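## Hand-held gripper table at an open day: how to get usable episodes from visitors

**Tags:** teleop-free collection, bimanual, public demo, pick and place

Our lab in Urstead has an open day in April. One station will be a bimanual pick-and-place table: two hand-held grippers, real fruit, a shallow cardboard tray as the target. Visitors hold one gripper in each hand and move fruit from the cloth to the tray. Recording goes through Plinoseck, with one episode per start/stop press.

Last year we ran the same station on a Saturday and recorded 200 episodes. After review we kept 106. Most of the rejects fell into these groups:

- the episode was started before the visitor had a grip on both handles
- the other hand stayed out of view for the whole run
- fruit went off the table
- someone talked to the visitor, who turned around with the grippers still in hand

I would like a higher keep rate without turning the station into a training course. A visitor gets four minutes. Specific questions:

1. Is mixed fruit a mistake? The small round pieces seem to take longer to grip than the oranges.
2. Should the tray be in place from the start, or brought in for a second task?
3. Does a patterned tablecloth matter? Ours is a loud plaid and I have been told to replace it with plain gray.

Grip style I am hoping for, one finger on each side and the piece centered between the pads:

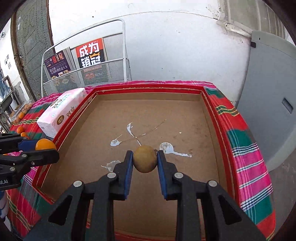

**urstead_bench**

Edit: the tray is cardboard with a red rim, and there are white splatters on the bottom that don't come off. I can swap it if that is a problem. Jaw opening is fixed by the linkage, so please don't suggest wider fingers.

---

### Answer 1 (accepted)

We have run this kind of table at three public events for the Hirkier project. Some of the following depends on your review criteria, so check it against your own rejects.

**Mixed fruit.** Keep it. If everything is an orange, the policy learns one opening width. What matters is the order. Give the visitor an orange first, then a tomato or plum, and leave the small pieces for people who ask for another turn. Our small-fruit episodes ran long too, mostly from second and third attempts at closing. A slow episode is still a good episode if the fruit ends up in the tray.

**Cloth.** Leave the plaid. We had one plain table and one patterned table, and reviewers rejected episodes from both at the same rate. Check that the cloth is flat under the work area and that the overhang isn't where people stand. The wrist of the blouse or coat catches on it.

**Setup sequence.** Written for one operator and one visitor:

1. Clear the last visitor's fruit from the tray. Put it back on the cloth in new positions. Do not reset to marked spots.
2. Leave a gap between pieces, at least the width of an open jaw plus both fingers. Crowded fruit gets shoved by the outside of the linkage before the pads reach it.
3. Put one large piece near the front edge and have the visitor bring the first gripper to it with the jaws open, one finger on each side. This is the start pose. The second gripper waits to the right. The tray stays at the back right until you need it.

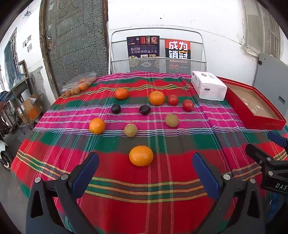
4. Press start only when both grippers are still. Count to two in your head.
5. Say one instruction, such as "orange to tray", then stop talking. Anything further goes after the stop press.
6. Press stop when the piece is released and the jaws are clear of the rim. Note the fruit type in the Plinoseck comment field. It saves a review pass.
7. If fruit leaves the table, stop, discard on the spot, and start over. Don't let the visitor chase it while recording.

Step 4 fixed most of our false starts. At our last event we recorded 1,000 episodes over the whole program and kept 707, with two operators trading off every hour.

**Tray.** The splatters are fine. Change the tray only if the bottom bows. A bowed floor makes round fruit roll to the rim, and people then try to pin it there with the finger tips.

*Comment, urstead_bench:* Thanks. The waiting position for the second gripper was never defined on our side, which explains the out-of-view group. Will add to the operator card.

*Comment:* For step 7, Plinoseck has a discard key. It does not ask for confirmation. Tape over it if children are operating.

---

### Answer 2

I disagree with having the tray on the table from the start. With the tray present, every visitor goes for it immediately and you only ever collect one task. We split the session.

First half, no tray. The visitor closes on a piece, lifts it, sets it down somewhere else on the cloth. Fewer pieces work better here, and you can spread them wider.
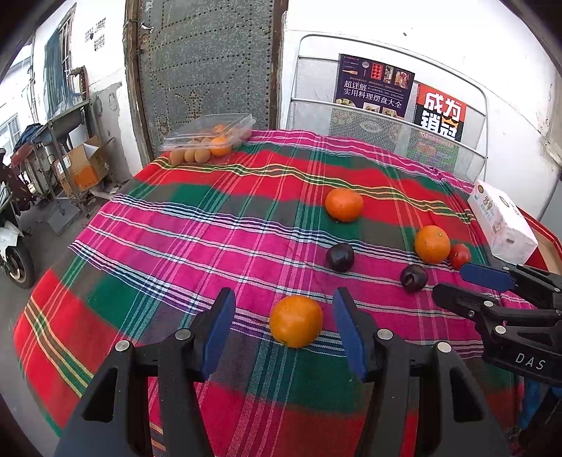
Second half, the tray comes in and the instruction changes to a placement. You get two labels from one visitor and the first half works as practice. Four minutes is enough for three regrasps and two placements if nobody explains the hardware in between. Put the explanation on a poster at the queue.

Two smaller items. Wipe the pads between visitors, particularly once a tomato has split. And keep drinks off the table, including the operator's.

*Comment:* What do you do about left-handed visitors?

*Reply:* Nothing. They start with the left gripper and we log it.

---

### Answer 3

Use plastic fruit. We did this at Amano and there was no cleaning.

*Comment:* Different weight and surface. The pads slip on ours.

*Comment, urstead_bench:* Real fruit is a requirement from the project side, sorry. I should have put that in the question.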